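Seria Desk and Table Mat, Brown
Justora Education Supply | Classroom Furnishings | Surface Protection 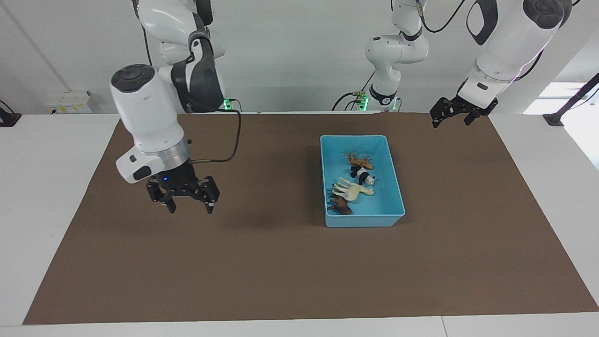

Brown table mat on a white table, with a light blue tray of toy animals. Tray and animals not included.

Product Overview
The Seria Desk and Table Mat protects classroom, library and office tables from daily wear. It is intended for shared surfaces used by several groups in the course of a day, including reading corners, craft tables and reception desks. The mat lies flat without clips or adhesive and may be lifted for cleaning at the close of each session.

Specifications
Item number: 146
Color: Brown
Shape: Rectangular
Thickness: 2 mm
Surface: Smooth, low glare
Underside: Textured, non-slip
Pack sizes: Single, or carton of 12

Recommended Use
Suitable for handwriting, sorting activities, modeling clay, water-based paint and general paperwork. The mat is not a cutting surface. Blades, soldering irons and hot glue will mark it permanently, and damage of this type is excluded from the warranty. Hot dishes should be placed on a trivet.

Allow a new mat to rest unrolled overnight before first use. Any curl at the corners may be corrected by rolling the mat gently in the opposite direction.

Care
Wipe with a damp cloth and mild soap. Dry both sides before returning the mat to the table. Do not use bleach, solvents or abrasive pads. Store flat or loosely rolled with the smooth side facing outward. Mats that have been folded cannot be exchanged.

Ordering
Schools and public libraries may order on account. Orders of 125 mats or more are shipped by pallet from the Lukthorpe warehouse and require a delivery contact who can receive freight during business hours. Smaller orders are sent by parcel carrier. Please quote the item number on all purchase orders.

The mat replaces the Huet Table Cover, which was withdrawn from the catalog in September. Remaining Huet covers are still protected by their original warranty.

Institutional accounts: Florence Hawthorne
Warranty and returns: Derek Lightfoot

Related Items
Seria Corner Protectors
Seria Mat Storage Tube
Seria Desk and Table Mat, Gray

Product information last revised Monday, March 9, 2020.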